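Oct 27, 2020

I own too many blue T-shirts. I know this because over the weekend I took all of them out of the drawer, put them on the bed, and then had nowhere to sleep until I'd dealt with them.

The drawer is the second one down in a chest called the Flukura, bought in March when I briefly believed I would become tidy. It sticks. It sticks because it is full, and it is full because I fold like a man stuffing a turkey. My method until now has been to bring the two sleeves roughly into the same postcode, roll the rest towards my chest and press down hard.

My sister-in-law, Lejla Pavlović, folds properly. She worked two summers in a knitwear shop and can square off a jumper in the air while telling you what's wrong with your marriage. Her first rule is that you never fold on a bed. Beds sag. You want a table, and on the table you want a cloth, something pale and big enough to hang over, so nothing snags and you can see what you're doing.

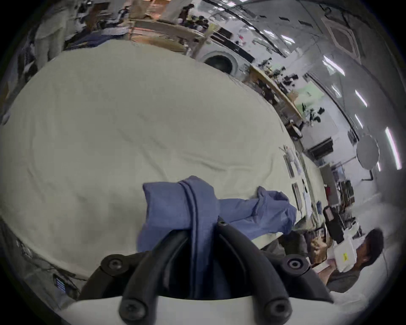 So I cleared the dining table, which took longer than the folding. I moved the post, the good scissors, a jar of screws belonging to a wardrobe we no longer have, and a letter from the council that I put back where I found it. Then on went the old cream bedspread. It wouldn't lie flat. Lejla says you can iron it first. I looked at her for a while and she dropped the subject.

Her second rule is to pull before you fold. Take the shirt by opposite corners and give it a proper tug on the diagonal, then swap and do the other two, and half your creases go without any further effort. It's much easier with two of you. On my own I ended up holding one hem in my teeth, and I can report that Bandosmont fabric conditioner (Alpine something) tastes of soap and regret.
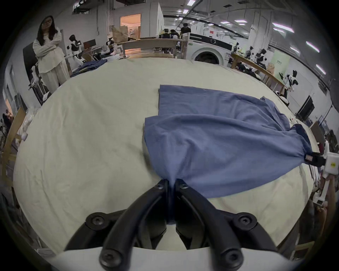

*Photo: Dranitum*

After the tug it's sleeves in, sides in, bottom up to the neck, and once more if your drawer is shallow. Mine is shallow. The first shirt took me several minutes and came out the shape of Portugal. By the ninth I had something with corners. I made a pile and it stayed up, so I went to fetch my wife to look at it, and by the time we got back it had gone over.

Lejla stands hers on end in the drawer, like files. I tried that too. It does look smart, right up to the moment you take one out and the rest lie down for a nap.

I kept 7 and put the others in a bag for the charity shop on Papadopoulos Street, including the one with the bleach mark I'd been telling people was a design. The drawer now opens with one hand. The sock drawer is next, possibly in the new year.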